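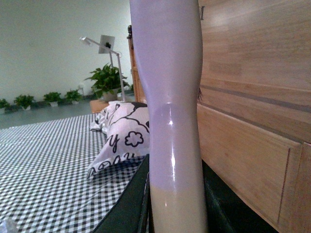 침실 데이터 모으기, 9월 기록

Clirdale 작업을 시작하고 한 달이 지났다. 9월 말까지 올린 에피소드가 1,085개다. 그중에서 검수에서 떨어진 것이 200개가 넘는다. 생각보다 많이 버렸다. 왜 버렸는지 적어 두지 않으면 다음 달에 같은 실수를 할 것 같아서 글로 남긴다.

하는 일은 단순하다. 집 안에 있는 물건을 그리퍼로 잡고, 옮기고, 내려놓는다. 그때 손목 카메라 영상과 그리퍼 벌어진 정도, 팔의 위치가 같이 기록된다. 물건 하나를 한 번 옮기면 에피소드 하나가 된다. 나중에 이 묶음으로 정책을 학습시킨다. 학습은 다른 팀이 맡고 나는 수집만 한다. 그래서 모델이 잘 되는지는 한참 뒤에 한 줄짜리 메모로 전해 듣는다.

장소는 Marchand라는 이름의 건물에 있는 방이다. 실험실 책상 위에서만 모으면 배경이 늘 똑같아서 이번 분기부터는 사람이 사는 방처럼 꾸며진 곳에서 하기로 했다. 8월까지는 흰 테이블에 물건을 하나씩 올려놓고 했는데, 그때 데이터로 학습한 모델을 침실에 가져가니 침대 옆에서 손목이 자꾸 멈췄다는 이야기를 들었다. 테이블 모서리를 기준으로 삼고 있었던 것 같다는 것이 학습 쪽의 추측이다. 확인된 것은 아니다.

손목 카메라만 쓴다는 것

이번 작업에는 바깥에서 찍는 카메라가 없다. 손목에 달린 작은 카메라 하나가 전부다. 처음에는 불안했다. 외부 카메라가 있으면 나중에 어디서 잘못됐는지 보기가 쉬운데, 손목 영상만으로는 물건을 가까이 가져갈수록 화면이 그 물건으로 가득 차 버린다. 키가 큰 물건을 세워 놓고 다가가면 위아래 끝이 전부 화면 밖으로 나간다. 잡는 순간에는 물건의 가운데 부분만 보고 있는 셈이다.

검수하면서 영상을 돌려 보면 이 문제가 더 분명하다. 접근하는 앞부분에서는 방이 다 보인다. 침구도 보이고 가구도 보이고 벽도 보인다. 물건에 가까워지면서 그런 것들이 옆으로 밀려나고, 마지막에는 표면의 색과 반사광 정도만 남는다. 학습 쪽에서는 그 앞부분이 중요하다고 한다. 물건 전체가 화면에 들어와 있는 구간이 짧으면 모델이 무엇을 향해 가는지 배우기 어렵다는 것이다. 그래서 시작 위치를 물건에서 더 멀리 잡기로 했다. 팔을 뒤로 충분히 뺀 다음 녹화를 시작한다.

이것을 둘째 주에야 알았다. 첫 주에 모은 것은 시작 위치가 너무 가까운 에피소드가 대부분이었고, 검수에서 떨어진 것의 상당수가 여기서 나왔다. 시간이 아까웠지만 다시 찍는 수밖에 없었다.

그리퍼

쓰고 있는 것은 Skumton 그리퍼다. 검은색이고 손가락이 두 개다. 힘은 충분한데 손가락 안쪽이 매끈한 편이라 광택이 있는 물건을 잡으면 미끄러질 때가 있다. 안쪽에 얇은 고무를 붙이자는 의견도 나왔지만, 이미 모은 데이터와 손가락 모양이 달라지면 섞어 쓰기가 곤란하다고 해서 그대로 두었다. 대신 잡는 높이를 조정했다. 세로로 긴 물건은 중간이 잘록한 경우가 많고, 그 자리를 잡으면 손가락이 위로도 아래로도 덜 밀린다. 다만 매번 같은 자리만 잡으면 또 데이터가 한쪽으로 쏠린다. 잘 잡히는 자리와 조금 불안한 자리를 섞으라는 것이 지금 지침이다.

조금 불안한 자리라는 말이 애매해서 며칠 헤맸다. 너무 불안하면 떨어뜨린다. 떨어뜨린 에피소드는 실패로 표시해서 따로 올린다. 실패도 쓸 데가 있다고 하는데, 성공 묶음에 잘못 섞여 들어가면 곤란하다. 한번은 물건이 손가락 사이에서 살짝 돌아간 것을 성공으로 올렸다가 돌려받았다. 내려놓기는 제대로 내려놓았으니 나는 성공이라고 보았고, 검수하는 쪽은 옮기는 동안 자세가 바뀌었으니 별도 표시가 필요하다고 보았다. 지금은 '회전 있음' 항목이 따로 생겼다.

열고 닫는 속도도 이야기할 것이 있다. 사람이 조작하면 급할 때 손가락을 확 닫게 된다. 기록을 그래프로 그려 보면 벌어진 정도가 거의 수직으로 떨어진다. 이런 것이 많으면 모델도 그렇게 닫는다. 가벼운 물건은 그 충격에 넘어간다. 그래서 닫기 전에 한 박자 멈추고, 천천히 닫는 것을 기본으로 바꾸었다. 한 박자 멈추는 것이 길어지면 그것도 문제가 된다. 멈춘 구간이 길면 모델이 거기서 계속 멈춰 있는 것을 배운다. 결국 손에 익히는 수밖에 없는 것 같다.

하루 분량

하루에 실제로 녹화하는 시간은 4시간 정도로 잡고 있다. 더 할 수는 있는데 오후 늦게 모은 것은 검수 통과율이 눈에 띄게 나빴다. 손이 지치면 경로가 비슷해진다. 본인은 다르게 움직인다고 생각하는데 나중에 겹쳐 보면 거의 같은 선이다.

과제 하나에 에피소드 40개가 한 묶음이다. 과제라는 것은 예를 들면 '침대 옆에 세워 둔 물건을 집어 가구 위에 놓기' 같은 것이다. 묶음 안에서는 물건의 위치와 방향을 바꾸고, 팔의 시작 자세를 바꾸고, 주변 물건의 배치도 조금씩 바꾼다. 조명은 묶음 중간에 한 번 바꾼다. 처음에는 에피소드마다 조명을 건드렸는데 준비 시간이 너무 길어져서 그만두었다.

순서는 대체로 이렇다. 아침에 장비를 켜고 카메라 초점과 노출을 본다. 그리퍼를 끝까지 열고 닫아서 값이 제대로 들어오는지 확인한다. 시험 녹화를 하나 해서 영상과 팔 위치의 시간이 맞는지 본다. 그다음에 첫 묶음을 시작한다. 시험 녹화를 건너뛴 날이 하루 있었는데 목요일이었다. 그날 오전 분량은 영상이 팔 움직임보다 늦게 따라오고 있었고, 점심을 먹고 나서야 알았다. 나중에 맞출 수 있지 않을까 해서 한참 들여다보았지만 늦는 정도가 일정하지 않아서 전부 버렸다. 그 뒤로는 시험 녹화를 빼먹지 않는다.

배경을 얼마나 바꿀 것인가

이 부분은 아직 정리가 안 되었다.

침구에 무늬가 있으면 영상이 복잡해진다. 특히 작은 체크무늬는 가까운 곳에서는 또렷하고 먼 곳에서는 뭉개진다. 압축을 거치면 더 그렇다. 처음에는 무늬 없는 이불로 바꾸는 것이 낫지 않겠느냐고 물어보았다. 답은 그대로 두라는 것이었다. 실제 집에는 무늬 있는 침구가 많고, 무늬 없는 것만 보고 배우면 무늬가 나오는 순간 헷갈린다는 이유였다. 맞는 말이다. 그래도 묶음 전체가 같은 무늬 위에서 찍히면 그것도 치우친 데이터이니, 침구를 바꿔 가며 찍는 일정을 따로 만들었다.

글자나 그림이 인쇄된 베개도 비슷하다. 베개는 접히고 눌리면서 무늬가 찌그러진다. 같은 베개를 놓아도 매번 다르게 보이니 오히려 좋은 배경이라고 생각한다. 다만 조작하다가 팔이 베개를 건드리면 그 에피소드 안에서 배경이 움직인다. 이것을 버려야 하는지 한동안 의견이 갈렸다. 지금은 물건을 옮기는 동작 자체에 영향이 없으면 남긴다. 사람도 집 안에서 움직이다 보면 옆에 있는 것을 건드린다.

화분은 생각보다 까다로웠다. 잎이 넓은 것은 바람에 흔들린다. 창문을 닫아 두어도 에어컨을 켜면 흔들린다. 녹화할 때는 에어컨을 끄는데, 9월 초에는 더워서 묶음 하나를 끝낼 때마다 잠깐씩 켰다. 준비 시간이 그만큼 늘었다. 학습 쪽에서는 잎이 조금 흔들리는 정도는 상관없다고 했지만, 팔이 멈춰 있는데 화면에서 무언가 움직이면 시간 맞춤을 확인할 때 내가 헷갈린다. 그래서 내 편의를 위해 끈다.

스탠드 조명은 켠 것과 끈 것을 반씩 모은다. 켜 놓으면 광택 있는 물건 표면에 흰 반사가 생기고, 팔이 움직이면 반사도 같이 움직인다. 이것 때문에 물건의 윤곽을 잘못 잡는 일이 있다고 한다. 반사가 심한 에피소드에는 표시를 해 달라고 해서 하고 있다. 어느 정도부터 심한 것인지는 기준이 없다. 내 기준은 반사가 손가락 끝이 닿을 자리를 가리는지 여부다.

물건 고르기

물건 목록은 받아서 쓰는 것이 절반, 방에 맞게 내가 고르는 것이 절반이다. 고를 때 보는 것은 폭이다. 그리퍼가 벌어지는 폭보다 넓으면 애초에 잡을 수 없고, 너무 얇으면 손가락이 끝까지 닫혀서 잡았는지 못 잡았는지 값만 보고는 구별이 안 된다. 위와 아래의 폭이 다른 물건은 잡는 높이에 따라 값이 달라지니 일부러 넣는다.

색은 처음에 신경 쓰지 않았다. 그런데 나무 가구 앞에 갈색 물건을 놓고 찍은 묶음이 검수에서 자꾸 걸렸다. 영상으로 보면 경계가 흐려서 검수하는 사람이 접촉 순간을 찍을 수가 없다는 것이다. 그런 것도 필요하긴 하지만 처음부터 많이 넣을 필요는 없다고 해서 지금은 배경과 색이 구별되는 것을 먼저 찍고, 비슷한 색은 나중 묶음으로 미뤄 두었다.

무게는 재지 않는다. 들어서 팔이 처지지 않으면 쓴다. 이것은 기록해 두는 편이 좋을 것 같아서 다음 달부터 저울을 가져다 놓을 생각이다.

기록과 업로드

라벨은 Votmont에서 단다. 에피소드를 올리면 영상과 그리퍼 값이 위아래로 나란히 나오고, 접근 시작, 접촉, 들어 올림, 내려놓음을 찍게 되어 있다. 익숙해지면 금방 한다. 불편한 점은 한 묶음을 다 올려야 라벨 화면이 열린다는 것이다. 하나씩 올리고 바로 확인할 수 있으면 첫 주에 시작 위치 문제를 더 빨리 알았을 것이다. 요청은 넣어 두었고 답은 아직 없다.

과제 설명 문장도 여기서 쓴다. 짧은 문장 하나를 붙이는데, 처음에는 묶음 전체에 같은 문장을 복사해 넣었다. 이것도 지적을 받았다. 같은 일을 여러 말로 써야 나중에 사람이 아무렇게나 말해도 알아듣는다는 것이다. '가구 위에 올려 줘', '옆 가구로 옮겨 놓기', '집어서 저쪽에 세우기' 이런 식으로 바꿔 쓴다. 쓰다 보면 말이 금방 떨어진다. 미리 문장을 적어 둔 파일을 만들어서 거기서 가져다 쓰고 있다.

메모 칸에는 되도록 많이 적는다. 중간에 손목이 가구에 닿았다거나, 물건을 놓고 나서 살짝 다시 밀었다거나 하는 것들이다. 그날은 다 기억할 것 같아도 며칠 지나면 어느 에피소드였는지 모른다. 검수에서 돌아온 것을 볼 때 메모가 있으면 다시 찍을지 라벨만 고칠지 바로 정할 수 있다.

다시 찍기

돌아온 에피소드를 같은 조건으로 다시 찍는 것은 어렵다. 가구 배치는 사진을 찍어 두면 맞출 수 있는데 침구 주름이나 햇빛은 맞출 수 없다. 처음에는 최대한 똑같이 하려고 시간을 들였다. 나중에 물어보니 똑같을 필요가 없고, 과제와 물건만 같으면 된다고 했다. 진작 물어볼 걸 그랬다.

라벨만 고치면 되는 것은 저녁에 집에서 처리한다. 대부분 접촉 순간이 몇 프레임 어긋난 것이다. 손가락이 물건에 닿는 순간은 손목 영상에서 잘 안 보인다. 한쪽 손가락이 먼저 닿고 물건이 약간 밀린 다음 다른 쪽이 닿는데, 어느 쪽을 접촉으로 볼지 사람마다 달랐다. 지금은 양쪽이 다 닿은 순간으로 통일했고, 그리퍼 값이 더 줄지 않기 시작하는 지점을 같이 본다.

다음 달

10월에는 같은 방에서 과제를 바꾼다. 세워 둔 물건 말고 누워 있는 물건을 집는 것이 먼저다. 손목을 돌려야 해서 조작이 더 느려질 것 같다. 서랍 여는 과제도 이야기가 나왔는데 손잡이 모양이 제각각이라 그리퍼로 어디를 걸지 먼저 시험해 봐야 한다. 시험한 것은 수집분에 넣지 않고 따로 보관할 예정이다.

침구 바꾸는 일정은 표로 만들어서 벽에 붙여 두었다. 저울도 주문해야 한다. 손목 카메라 렌즈는 매일 아침 닦는데 닦는 천이 다 떨어져서 그것도 같이 주문한다.

이 블로그에서 검색
검색어를 입력하세요
검색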